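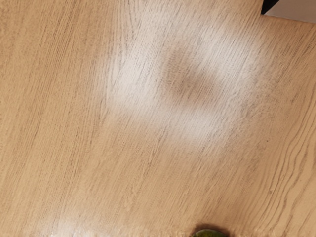

May – by Ehsan Bhutto
4 comments | 11 shares

Dostano wrist camera, $2815

We ran it in the simulator against the older Furetach on a wood-grain table. Glare is the hard part – a bright patch bleaches the grain to off-white, and the Furetach lost its colour match there. The Dostano held on. Fits both our grippers. Mount sold separately.

Comments

Despina Barbu: Does the price include the controller?

Ehsan Bhutto: No, $3589 with it.

Despina Barbu: Thanks, will wait for the bundle.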